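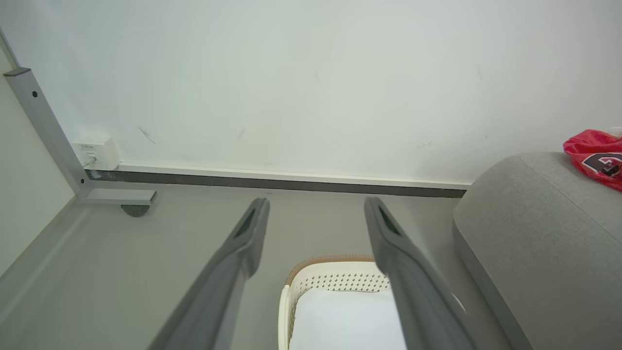

A white cloth in a basket with holes in its sides.

Topics > Materials > Cloth and Water > How Towels Dry

How Towels Dry

A towel soaks up water because its threads have tiny gaps between them. Water clings to the threads and is drawn into the gaps. This is called capillary action.

Drying is the reverse job. Water at the surface of the cloth turns into a gas called water vapour and mixes with the air. This is evaporation. It happens at room temperature, well below boiling point.

Three things change the speed: heat, moving air and how much vapour the air already holds. On a damp January day in Kolthorpe, a thick towel on an indoor line may need 8 hours. A thin one may need 4.

Holes in the side of a basket let some air through. A towel left in a heap still dries slowly, as its inner folds are shut off from the air.
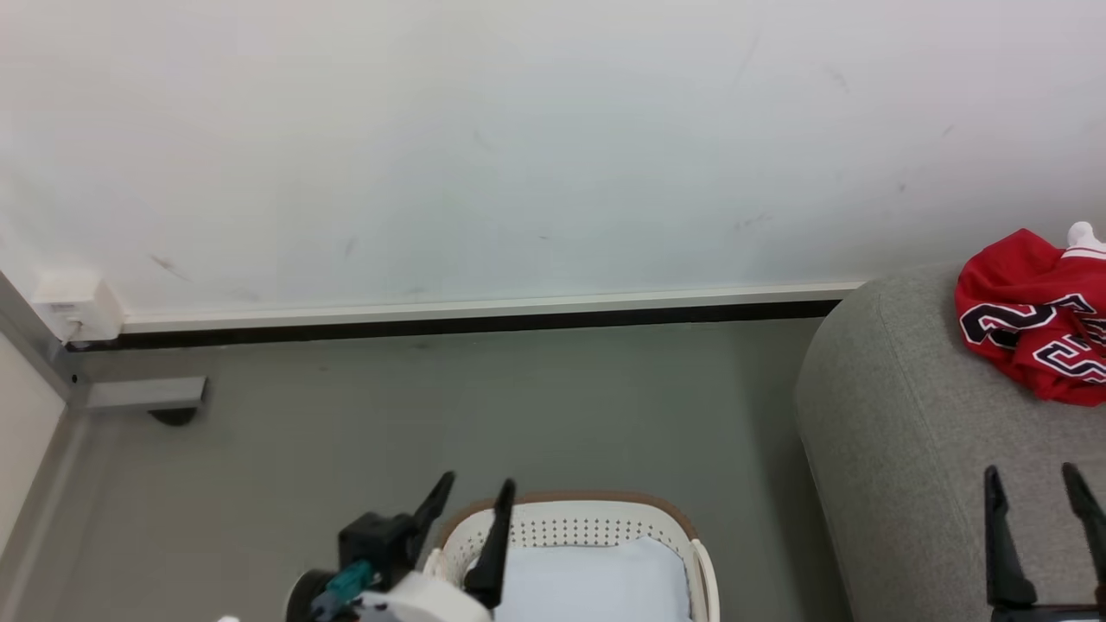 Try it: weigh the water

You need two small towels of the same size and a kitchen scale.
1. Weigh each dry towel.
2. Add 160 grams of water to each.
3. Hang one up. Fold the other.
4. Weigh both every hour and write down the results.

The lost weight is water that has evaporated.

Related
Why Does Wool Shrink?
What Is Water Vapour?
How Soap Works
Cotton: From Plant to Thread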